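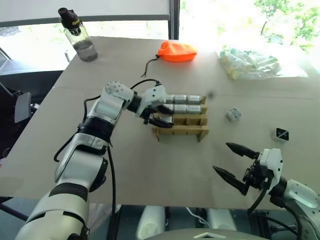 Canden「Nallov」卓上ラックキット レビュー

文:Wing-yan Kong

Nallovは、薄い横板と短い縦仕切りを組み合わせる無塗装の木製卓上ラックで、組立前のキットとして販売されている。製造元はCanden。購入は通販のSabbaghで、9月に注文した。この文章は、組み立て、直角の調整、数か月の使用、仕上げ塗装の比較までをまとめたものである。比較対象として、以前から使っているBrokonixの金属製ラックを適宜引き合いに出す。

仕様

横幅 37cm
奥行 22cm
本体質量 1,250g(組立後、塗装前、手元の秤による)
一段あたりの耐荷重 2,000g(メーカー表示)
材質 針葉樹の無垢材(樹種の記載なし)
接合 相欠きと木ダボの併用、接着剤は別売
付属品 組立図、予備の木ダボ、紙やすり一枚

高さは構成によって変わるため省いた。仕切りの位置は横板の溝で決まっており、無段階には動かせない。溝の間隔は均等ではなく、中央寄りが広く、両端が狭い。カタログにはこの点が書かれていないので、収納する物の幅が決まっている場合は、注文前に販売店へ図面を請求するのがよい。Sabbaghに問い合わせたところ、翌日にPDFが届いた。

梱包と部材の状態

部材は紙帯でまとめられ、長さ別に分かれている。緩衝材は紙のみ。部材に部品番号の刻印はなく、組立図の輪郭と照合して見分ける。横板同士は長さが同じで溝の向きだけが違うため、最初に鉛筆で印を付けておくと取り違えない。

加工精度は価格相応よりやや上だった。溝の幅は板厚に対してわずかにきつく、手で押し込むと途中で止まる。当て木を添えて軽く叩けば底まで入る。木口には丸鋸の毛羽が残っており、付属の紙やすりで落とせる範囲に収まっていた。ただし付属品は番手が粗い。溝の内側に使うと一気に緩くなるので、外側の面取りだけに使い、溝には手持ちの240番を折って当てた。

横板の一枚に反りがあった。平らなガラス板の上に置くと、中央に名刺が二枚入る。縦仕切りを差し込めば矯正される程度だが、最上段に使うと目につくため、下段に回した。節のある板も一枚混じっていた。節は溝から離れた位置にあり、強度への影響はないと判断した。

作業台の準備

組み立てには平面の出た台が要る。作業台に段ボールを敷く人は多く、接着剤の垂れを受けるには都合がよいが、継ぎ目の段差がそのままラックのねじれになる。段ボールを使うなら、脚に当たる部材がすべて同じ一枚の上に載るように敷く。波状の芯が潰れた古い段ボールは避ける。

窓際で作業する場合は直射日光に注意したい。無塗装の薄板は片面だけ乾くと反る。仮組みのまま昼食に出て、戻ると横板の端が浮いていたことがある。裏返してしばらく置いたら戻ったが、接着途中であれば隙間として残ったはずである。

組立手順と所見

1. 仮組み
接着剤を使わずに全体を一度組む。組立図では省略されているが、実施したほうがよい。溝のきつい箇所がここで判明する。きつい箇所には鉛筆で印を付け、分解後に削る。削る量は紙やすり二往復を一単位とし、その都度差し込んで確かめた。

2. 側面の枠
左右の枠を先に接着する。木ダボは溝の入ったタイプで、穴に対して遊びが少ない。接着剤を穴の底に入れすぎると、逃げ場を失った空気と接着剤でダボが押し戻される。穴の壁に薄く塗り、ダボ側には塗らない方法で安定した。

3. 直角の確認
対角線の長さを二方向で測り、差が1mm以内になるまで枠を押して修正する。小型の直角定規を内角に当てる方法も試したが、板が薄く、定規を当てる面が足りない。対角線法のほうが再現性は高い。

4. 横板
下段から順に入れる。組立図の順序は上段からになっているが、その順では下段を入れるときに枠を広げる必要があり、接着したばかりの角に力がかかる。下からであれば枠を開かずに済む。

5. 縦仕切り
仕切りは接着せず、差し込みだけで固定した。組立図では接着が推奨されている。接着しない場合の利点は、後から位置を変えられることと、掃除のときに外せることである。欠点は後述のがたつきで、気になる場合は溝の奥に一点だけ接着剤を置けばよい。

6. 圧締
クランプは二本あれば足りる。当て木なしで締めると、針葉樹の柔らかい面に口金の跡が付く。跡が付いた場合は、湿らせた布を当てて軽くアイロンをかけるとほぼ消える。輪ゴムによる圧締も試した。側枠には力が足りず、仕切りの仮押さえには十分だった。

接着剤の硬化待ちを除いた作業時間は、仮組みと溝の調整を含めて一晩で終わる量である。工具は木槌、直角定規、巻尺、クランプ。電動工具は使用しなかった。

接着剤について

一般的な木工用の酢酸ビニル系で問題ない。速乾型は避けたほうがよい。溝がきつく、叩き込みの途中で止まることがあり、速乾型ではそのまま固まる。はみ出しは半硬化の段階で竹串を使って取り除いた。濡れ布で拭くと薄く広がり、後の塗装でその部分だけ色が乗らない。

試しに端材に拭き取り跡を作り、オイルを塗ったところ、跡は淡い斑点として残った。240番で一皮むけば消えるが、組立後の内角には紙やすりが届きにくい。

荷重試験

耐荷重の表示は一段2,000gである。水を入れた容器を横板の中央に置き、表示と同じ荷重で一晩放置した。荷重中は横板の中央にたわみが生じ、除荷後に直定規を当てても隙間は確認できなかった。表示値は妥当と見る。

表示値を超える試験は行っていない。板の木目に沿った割れが心配される形状で、溝の底がもっとも薄い。重量物を点で受ける使い方、たとえば脚付きの鋳物を載せるような場合は、間に薄い板を敷いて荷重を分散させることを勧める。

横方向の剛性は低い。背板も筋交いもないため、上端を横から押すと平行四辺形に変形しようとする。接着後は仮組み時よりかなり改善されるが、Brokonixのラックとは比較にならない。Brokonixは溶接された鋼線で、押しても机の上を滑るだけである。一方、Brokonixは線材の間隔が広く、細い物が落ちる。どちらが適するかは収納物による。

使用所見

事務机の上で、封筒、薄い冊子、乾電池、テープ類の整理に使った。横板が簀の子状なので埃は下に抜ける。裏を返せば最下段の下に埃がたまり、週に一度は持ち上げて拭くことになる。本体は1,250gなので片手で持ち上げられるが、仕切りを接着していない場合、傾けると仕切りがずれる。

紙類の収納では、板の角が気になった。面取りが足りないと封筒の端が引っかかる。手前側の角だけは、組立前に半径1mm程度の丸みを付けておくべきだった。組立後に削ると、仕切りとの境目に段が残る。

仕切りのがたつきは、湿度で変化した。雨の続く時期には手で抜けないほど固くなり、暖房を入れる時期には指で動く。木材としては当然の挙動で、不良ではない。接着を一点にとどめておけば、幅方向の伸縮を妨げない。全面を接着した個体を同僚のRawan Jaberが使っており、そちらは冬に横板の一枚に細いひびが入った。接着との因果は確認できていないが、参考までに記しておく。

台所での使用も短期間試した。乾いた調味料の小瓶であれば問題ない。無塗装のままでは醤油の輪染みが一度で付き、削っても薄く残った。水回りで使うなら塗装は必須である。水切り用途は製品の想定外で、説明書にもその旨の注意がある。

仕上げ塗装の比較

端材を用いて、次の仕上げを試した。

無塗装
触感は最もよい。手垢が付きやすく、取り出し口の角から黒ずむ。

亜麻仁油
塗布は容易。色は濃く、黄みが強い。乾燥には日数がかかり、臭いが残る。使用した布は自然発火のおそれがあるため、水に浸してから廃棄する。

蜜蝋ワックス
短時間で仕上がり、色の変化は小さい。熱いカップを置くと白く曇る。溝の中に入ると固まって仕切りの抜き差しが重くなるので、溝は避けて塗る。

水性ウレタン
耐水性は最も高い。一回目の塗布で木目が毛羽立つので、400番で研磨してから二回目を塗る。溝の内側に塗膜が付くと仕切りが入らなくなる。溝にマスキングテープを詰めてから塗装した。手間は最もかかる。

最終的に本体には蜜蝋ワックスを選んだ。事務机では耐水性を必要とせず、補修が部分的にできることを優先した。塗り直しは取り出し口の周辺だけで済んでいる。

組立図の問題点

組立図は一枚の紙の両面に印刷されている。図は明瞭で、縮尺も正確だが、次の点は改訂を望みたい。

横板の表裏の区別が図から読み取れない。溝の浅い側が上になるが、断面図がないため、誤って組んでも仮組みの段階では気付かない。逆に組むと仕切りの上端が板の面から出る。

ダボ穴の深さが側枠の前後で異なるのに、同じ長さのダボが描かれている。実際には短いダボを前側に使う。予備のダボにも長短があるため、袋から出す前に並べて確認する必要がある。

接着剤の量について「適量」としか書かれていない。初めて組む人には、穴一つあたりの目安か、塗布状態の図が必要である。

以上はCandenのサポート窓口に送った。返信では、横板の表裏については次の版で断面図を加える予定とのことだった。ダボについての回答はまだない。

補修部品

横板と縦仕切りは単品で購入できる。側枠は左右一組での販売になる。Sabbaghでは横板の在庫が切れていることが多く、Candenの直販のほうが早い。送料は部品代に対して割高なので、反りの出やすい横板は本体と同時に一枚余分に注文しておくとよい。追加の横板は本体と木目や色味が揃わないことがある。手元に届いたものは赤みが強く、下段に使った。

長所

溝の精度が高く、手工具だけで組める
仕切りを接着しない運用ができる
部品単位の交換が可能
軽く、移動が容易

短所

横方向の剛性が低い
溝の間隔が不均等で、カタログに記載がない
角の面取りが不十分
組立図に断面図がない

評価

組立のしやすさ 4/5
加工精度 4/5
剛性 2/5
説明書 2/5
補修性 5/5

剛性の点数は、背面を壁に付けて使うなら3としてよい。壁際に置き、側枠の後端に薄いゴムを貼ったところ、押したときの変形は実用上気にならなくなった。ゴムは無塗装の木部に色移りするものがあるため、透明のシリコン製を選ぶこと。

追記

縦仕切りを追加で購入し、狭い側の溝にも入れてみた。隣り合う仕切りの間は単三電池が横に寝る幅で、テープの台紙や付箋の束にも合う。仕切りを増やすと横方向のたわみはわずかに減る。ただし溝のきつさにはばらつきがあり、追加分のうち一枚は240番で三単位ほど削ってから差し込んだ。削り粉は刷毛で溝から払い、その後で口の部分だけワックスを塗り直している。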